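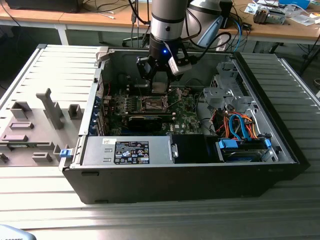

레키 마을 기록관 구술 채록 사업 중간보고
수신: 기스타스베리 재단 지원사업 담당 메리언 포사이스 님
작성일: 23/08/2021

지난 보고 이후 녹음은 567건에서 585건으로 늘었습니다. 늘어난 분량의 상당수가 같은 어르신의 같은 홍수 이야기인데, 물 높이가 매번 달라 모두 보관하기로 했습니다.

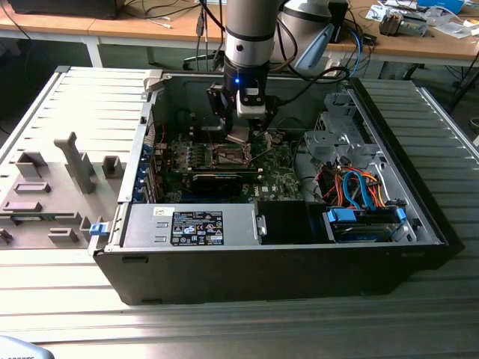
레키 기록관 구술채록팀

녹취 작업은 에일사 케언스가 맡고 있습니다. 방언 표기 원칙은 11쪽으로 정리했으며, 그중 10쪽이 예외 규정입니다. 교회 종소리가 겹친 녹음은 재채록 일정을 잡는 중이고, 교회 측에 종을 쉬어 달라는 부탁은 정중히 거절당했습니다.

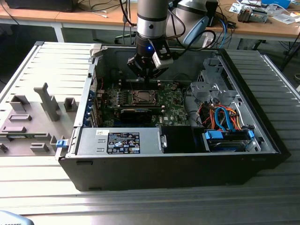 크레이그 레니는 홍수 이야기를 한 권으로 묶으면 제일 잘 팔릴 거라며, 물 높이는 독자가 고르게 하자고 했습니다. 검토 중입니다.

예산은 교통비가 계획을 넘었습니다. 버스가 줄어 택시를 탔고, 기사님 두 분의 구술도 덤으로 얻었습니다. 초과분은 인쇄비에서 옮겨 쓰고자 하니 승인을 부탁드립니다.

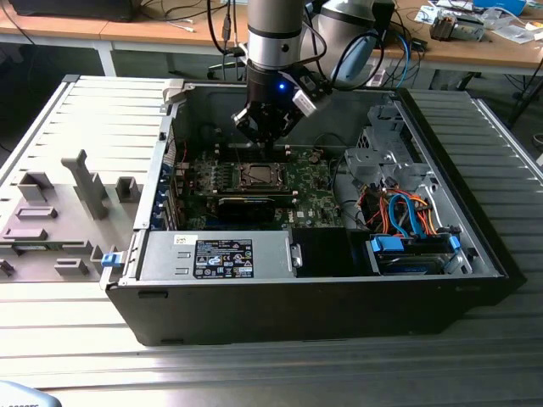 사업보고 제11호

다음 분기에는 색인 작업과 동의서 정리를 마칠 계획입니다. 동의서 서명란에 손주 이름을 적으신 분이 계셔서 다시 찾아뵙습니다. 마을 낭독회 날짜는 사크다 림사쿤이 회관과 조율하고 있으며, 정해지는 대로 알려 드리겠습니다.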